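Soup Evenings Return to Gravel Street

12 October 2021

After a long pause the soup evenings of our neighborhood kitchen are starting again. Many of you wrote to ask when, and I am happy that I can finally give an answer. The first evening is at the end of October, in the old place on Gravel Street, from six o'clock. The door on the courtyard side will be open, the front door stays closed until the lock is repaired.

For new readers, a short explanation. A soup evening is a simple thing. Two people cook, the others come and eat, and at the end everybody washes their own bowl. There is no fixed price. Last season we collected 2718 in the box by the door, and after we paid for vegetables, gas and the new ladle we still had 1000 left. This money now goes into the stove, which had one burner that did not work for the whole winter.

The first soup will be bean and barley, made by Zdenka Petek. Those who were with us before know this soup very well. She soaks the beans overnight with one bay leaf and cooks them slowly the next morning, and the barley goes in only for the last part, so that it does not drink all the liquid. I once tried to do it with everything in the pot from the beginning. We had to cut it with a knife.

If you want to make it at home, Zdenka lets me share her advice. Fry the onion longer than you think is necessary, until it is brown at the edges and sweet. Put the salt when the beans are already soft. Do not use a stock cube – she feels very strongly about this. A spoon of vinegar just before serving makes a big difference, and if you have no vinegar, a little juice from a jar of pickles is also good.
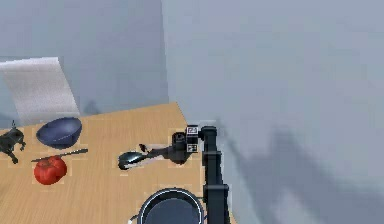 The bread question is still open. In past years we bought it from Widivia, but they stopped baking the big rye loaves in the summer and the small ones are too expensive for a full room. Endale, the new bakery behind the post office, offered us the loaves that remain at closing time. They are good loaves, I tasted two of them. The difficulty is that we would know only in the afternoon how many we get. If somebody can bake at home for the first evening, it would help us a lot. Please write to me before the weekend.

There is room for 50 people at the tables. We will not take reservations, but if you come as a large family, send a message so that the cooks can put on the second pot. Children are welcome and the small tables will be in their corner, as always.

We also need cooks for the later dates. You do not have to be a good cook, you only need patience and a sharp peeler. Last winter we had a very fine pumpkin soup from a man who told us it was his first soup in life. The list hangs in the window of Tusell, next to the notice about the bicycle repairs, and you can also put your name by answering this newsletter. Please write which soup you plan, because in one month we had lentils three times.

Bring your own spoon if you can. We are still missing many from before the pause, so if you find one at home with a green handle, it is probably ours and we would be glad to have it back.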